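Section 2: Getting the room ready

Before anything else, welcome, and thank you for taking the time to read this part properly. I know it's tempting to skip to the section on tables (most people do!), but a calm half hour spent on the floor and the walls will save you a great deal of shuffling later on.
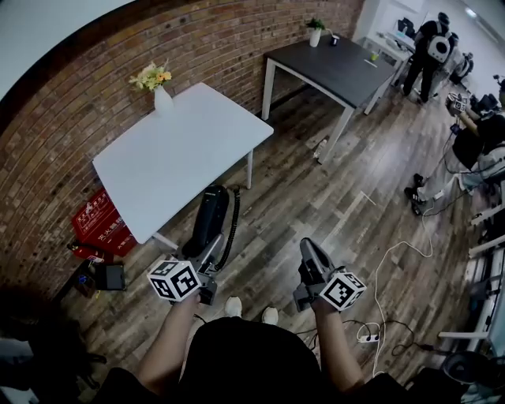

*Fig. 2. The brick wall side, with the white table set at an angle and the dark grey table at the far end.*

The steps that follow apply to the brick room at Illville. If you've been given the Pinen room instead, the order is just the same, but please read Section 4 as well for the notes on its folding doors.

### 2.1 Clear the floor

1. Start at the brick wall and work your way outwards. The floor is wooden and shows every scrape, so lift things, please, and never drag them.
2. Gather up anything small that is lying about and put it in the Junell crate by the door. Tablets, pens, cables that don't belong to anything, the lot. You can sort it all out afterwards over a cup of tea.
3. Move spare chairs to the side of the room, well away from the tables, with their backs to the wall.
4. Sweep with the soft broom. A dry one is fine for everyday use; the damp mop is for the June clean only.

> **Note:** Soft, clean shoes are best for this job. Trainers are perfectly all right.

### 2.2 Put the fire extinguisher back in its place

The extinguisher has a red box of its own, with 灭火器箱 on the front in white. That simply means "fire extinguisher box", in case you've ever wondered.

1. Stand the box against the foot of the brick wall, with the lettering facing into the room.
2. Check the extinguisher over for dents, and look at the date on its tag.
3. Put it in the box, upright, and close the lid gently.
4. Make sure you can walk straight up to the box from the middle of the room. If a table leg is in your way, it's the table that has to move.

> **CAUTION:** An extinguisher must not be left lying on its side on the floor. It can roll under somebody's foot, and it is much harder to find in a hurry. If you come across one like that, pick it up before you carry on with anything else.

### 2.3 Set out the tables

1. Have two people for this, one at each end. The white table has thin legs and doesn't care for being pushed.
2. Take the flowers off first. (Mulugeta Ayele has asked me to put that in writing, and having mopped up after the last lot, I do see his point.)
3. Place the white table in front of the brick wall. You may have it straight or at an angle pointing towards the middle of the room, whichever suits your group. I rather like the angle, as it makes the room feel friendlier, but do leave yourself space to get past the corners.
4. The dark grey table with the white metal legs goes at the far end of the wall. Leave it there unless your booking form says otherwise.
5. Press lightly on each corner. If a table rocks, slip one of the felt pads under the short leg.
6. Put the vase back, near a rear corner, where sleeves and elbows won't catch it. Yellow and pale flowers look lovely against the brick, and a little fresh water every other day keeps them going nicely.

### 2.4 Tidy the cables

1. Look for any cable that reaches the floor, including the coiled black one on the upright machine by the white table.
2. Guide each one close in to whatever it belongs to, so that nobody has to step over it. Leave the coils as they are; please don't stretch them out to make them lie flat.
3. Walk once round the room at your ordinary pace. If your foot touches a cable, go back to step 1.

> **Note:** Replacement felt pads and cable clips are kept in the Macapagal cupboard, second shelf. Please tell Tsion Assefa when you open the last packet, so that she can order more.

When the floor, the extinguisher, the tables and the cables are all done, sign the sheet on the back of the door and go on to Section 3, Lights and heating.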